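**Thread: How many plate demonstrations before we change the background?**

**hopkin_bench** wrote:

Hello all. I am not a native speaker, so please ask if a sentence of mine is unclear.

We are collecting teleoperated episodes of plate handling for a small imitation learning project, which we call Cemotwood. The task is to pick up one plate by the rim, carry it clear of the worktop and put it in a rack. Up to today we have 1145 episodes. I have marked 141 of them as failed, mostly because the plate turned in the fingers during the carry.

My question is about variety. Almost all episodes are recorded in the same corner of the same room, with the same plates. The policy is good in this corner. When I move the rack only a little, the success rate becomes poor. Should I continue here until the set is bigger, or change the place now?

The carry is the part which worries me most, so I attach a moment from it.

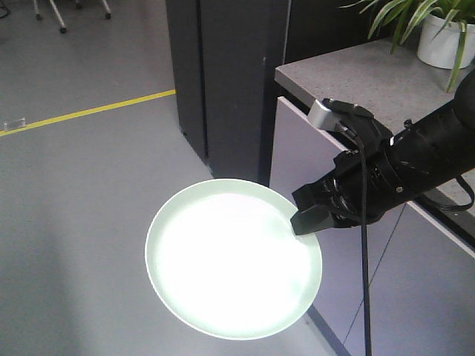 *Carry phase, held by the rim. The middle of the plate goes nearly white in the strong light.*

I record at the full rate of the camera and keep every fifth picture for training. The operator's commands are kept without thinning.

---

**Skilham_Jo** wrote:

Change the place now. More than a thousand episodes in one corner and the network has probably learned the corner. Mine did the same with mugs. It used the edge of a cupboard as its guide and was lost when I hung a cloth over it. You have a striped plant, a yellow line on the floor and a dark column, all of them easier to find than a pale plate.

---

**gurnano_user** wrote:

I don't agree with Jo. If the plate turns in the fingers, new wallpaper will not help. Fix the grasp first, then move house. Otherwise you collect the same bad carry in five rooms.

How deep do you take the rim? In your picture the pads seem to have only the edge of it.

---

**hopkin_bench** wrote:

@gurnano_user It depends on the operator. We are two, myself and Gwion Prydderch. Gwion goes in deeper and more slowly, and his plates turn less. I take the edge and go. I did not think of this as a difference in the data until you asked, but the set contains two styles and no label for who was driving.

@Skilham_Jo I can take the plant away this evening. The line must stay, it is our limit for walking when the arm is on.

---

**Skilham_Jo** wrote:

Please don't take the plant away! Move it. Put it left, put it right, leave it out for a while. If it is gone in all the new episodes, you have only made a second corner.

And add the operator label. You can surely recover it from the session times.

---

**m_tarrow** wrote:

I would look at the glare before either of these things. A pale plate with a white patch in the middle has no inside for the camera. The network sees a bright shape and must guess the tilt from the rim. How does it look with a lamp from the side? Or is there a blind you could close for half of the sessions?

Also, what do you do with the 141? I hope you have not deleted them.

---

**hopkin_bench** wrote:

Not deleted. They are in a separate folder with one line of text for each, for example "turned during carry" or "touched rack, let go too early". I do not train on them at present.

About the glare: I was thinking the wrist sensor would be enough for the tilt, but I have never tested the policy with only one of the two views. That is a fair point and I will do it.

---

**gurnano_user** wrote:

Then use part of the failed ones. Cut each one just before the plate begins to turn and keep the approach. The approach was fine, no? I got a useful amount of extra data this way.

---

**m_tarrow** wrote:

Careful with that. If the grasp was too shallow, then the approach was not fine, it only looked fine. You would be teaching it exactly the grasp you complain about.

---

**gurnano_user** wrote:

For a shallow grasp, yes. For "let go too early" the approach is good and I would keep it. We can disagree on the rest.

---

**hopkin_bench** wrote:

Thank you, this is my plan. First the operator label, from the session log. Then 80 new episodes with Gwion's deeper grasp, with the plant in changing positions and the blind closed for half of them. I train once with the new ones added and once with my edge grasps taken out, and test both with the rack moved.

The turned plates I leave in their folder for now. From the others I will cut the approach, as gurnano_user does.

---

**Skilham_Jo** wrote:

Move the rack during the recording too, please, not only in the test.

---

**hopkin_bench** wrote:

Yes, of course. I have added it to the list. Gwion asks if three rack positions are enough or if we should place it freely each time?

---

**Skilham_Jo** wrote:

Freely, but write down where it was.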